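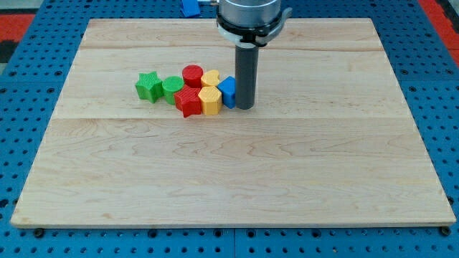
Home | Stories | Archive | Submit | Log in

SECOND SHIFT

Mar 15, 2023
14 comments | Share

The arm was called Pavach because that was the name on the crate. No other reason. Kouris wanted to call it Junior and got told no.

Six weeks they had it pushing blocks. Stars, cylinders, a hexagon. Kid stuff. One gray finger and a maple board, and a man from upstairs with a laptop who said things like "contact" and "slip" and ate his lunch standing up.

Rosen watched it on her breaks. She sat on the step by the packing line with her coffee and watched the finger come down next to a blue block and stop. Think about it. Push.

"What's it for," she said.

"Sorting," said the man with the laptop. "Eventually."

Sorting was her. Sorting had been her for eleven years, trays of returned parts coming down the belt from Monetti's side, dented ones left, good ones right, the weird ones in the bucket. She had a feel for it. She could do it and talk about her sister's divorce at the same time.

"It's not very fast," she said.

"No."

"I could of done that whole board by now."

He laughed. Not mean. He typed something and the finger lifted and went round the back of the red star, the long way, and nudged it over by about the width of a thumbnail.

She went back to the line.

*

Meeting in the canteen. Everybody standing. Michalis Theodorakopoulos up front in the good jacket, the one from the Christmas thing, reading off a sheet.

Nobody was losing anything. He said that first. Then he said transition. Then he said roughly 1,936 units a day, which was the number they'd be at by August with the new cell running, against 653 now. Somebody at the back whistled.

"Who does the bucket," said Rosen.

He looked at the sheet.

"The weird ones. The ones that aren't good or bad. Who does the bucket?"

"We're going to need two operators," he said. "To start. They'll be trained."

Two. There were nine people on sorting. You could see all of them doing it in their heads, the subtraction, and then looking at their shoes.

Kouris said were there doughnuts or what.

*

She put her name down. Didn't tell anyone. Wrote it small at the bottom of the sheet on the office door, under Kouris, who had drawn a star next to his.

Training was mostly waiting. They stood her at the board with a controller in her hand, a cheap thing like her nephew's, and told her to push the blocks around herself so the arm could learn off her. Get them all together, top left. Okay. Now get the yellow one away from the others. Okay. Again.

"Am I doing it right?"

"There's no right. Just do it how you'd do it."

How she'd do it. With her hands, was how she'd do it. Scoop the lot. With one finger you had to go round things. You pushed the hexagon and the one behind it went too, and then the star swung its point and got in the way, and you had to back off and come at it from the side. She got annoyed. Then she got good. By Thursday she'd stopped looking at the controller.

416 runs, her and the laptop man. He had them in a folder with her name on.

"That's you in there," he said.

She didn't like that, and she thought about it all the way home on the bus, and when she got in she forgot to take her coat off and stood in the kitchen with the fridge open.

*

They moved the old belt out on a Sunday so nobody would be there to see it. Monday there was just the clean rectangle on the floor where it had been. Monetti walked around it. He didn't walk across it, he went around, all that week, carrying trays he didn't need to carry.

Four went to the warehouse in town. One to her daughter's. Kouris got the other operator job and was unbearable and then, after a month, quiet.

The new cell didn't need you to stand. That was the thing her back noticed. It had a chair. It had a screen with a green bar and a yellow bar, and when it went yellow you leaned in and looked at what the arm had stopped over and you told it left or right.

That was the bucket. So there it was. She did the bucket.

There wasn't anyone to talk to, though. Kouris was on the opposite shift. She'd started saying things out loud to the glass. My sister's selling the house. He's kept the dog, can you beleive it.

*

One night a bracket came down, bent but barely, the kind you'd fix with your thumb and put through. Green bar. The arm didn't stop. It came in toward the bracket and then it didn't push. It backed off an inch, went around behind, and came at it from the side.

She sat up.

She knew that. That little back-off. Her wrist knew it.

It slid the bracket right, with the good ones. Exactly where she'd of put it.

"Hey," Rosen said.

The next tray was already coming. She pulled the chair in closer.

Shared 38 times

More stories
Night Bus, With Oranges
The Man Who Read Meters
Low Tide at the Car Wash
Three Letters to a Landlord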